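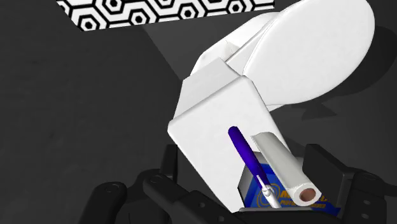 Course Notes / Session 4: Home Builds

Reading for Thursday: the Prelau build log, all of it, including the part where the author argues with a power supply.

Last session we left the Prelau arm bolted to a shelf in a two-car garage, able to wave. Tonight we make it put things down. Picking up gets all the applause in this field, and most of the videos end right there, with the object held up like a trophy fish. Putting it down again is where your evenings go.

Rehearse in simulation first. A simulated garage costs you nothing when the arm goes through the wall of it, and your simulated landlord is very understanding. Build the room from whatever you have lying around in the model library. It doesn't need to be pretty. It does need the same reach, the same table height and the same clutter you plan to have at home, and if your bench is a disgrace, model the disgrace.

Three things to settle before anyone writes motion code:

Where the base sits. Measure from the bolt pattern, not from the edge of the bench. Benches move. People lean on them.

What the hand can see. A camera near the gripper gives you a lovely view of your own fingers and, between them, a bit of the job. Work out how much of the bit is left once the hand gets close.

What happens on a failed grasp. "It won't fail" was the Gerkitz group's answer in their first write-up. Their second write-up is longer.

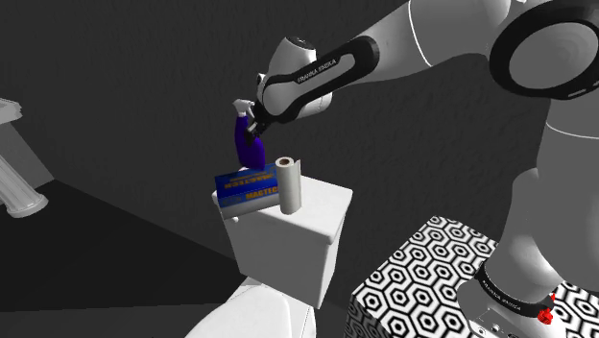 Release height is the number everyone guesses, and you can tell from the dents. The Prelau log uses one value for every object, set with a foam block, and then seems hurt when other objects disagree. Take a spray bottle held by the neck, tilted a little, with its bottom just above a flat box: the drop is short, but the bottle is at an angle, so one edge of the base lands first. Add a paper towel roll standing next to the box and you now have a neighbor to knock over as well. Straighten the wrist before you lower, lower until contact, then open the fingers. In that order, please. I have graded the other orders.

For contact detection, the cheap route is to watch motor current on the way down and stop when it jumps. Sample at 500 Hz if your controller can manage it. The Rawat board can, provided you turn off the status lights, a fact found on page 264 of its manual, between two blank pages.

Keep the approach and the retreat as separate moves with separate speeds. On the retreat, open fully and go straight up before you travel sideways. A finger that drags on the way out will undo a perfectly good placement, usually while you are reaching for your phone to film it.

Homework

Pick 2 objects of different heights. Run each one through the full place routine in simulation, with the second object already standing there. Log the release height and the tilt at release for every run, including the embarrassing ones.

Those of you using the arm at the Trorkdale shop: the sign-up sheet is by the drill press. Put the cable back on its hook when you leave. The emergency stop stays within reach of the person running the arm, and a friend who has promised to shout doesn't count as a stop.

Next session: calibration, and why yours has drifted.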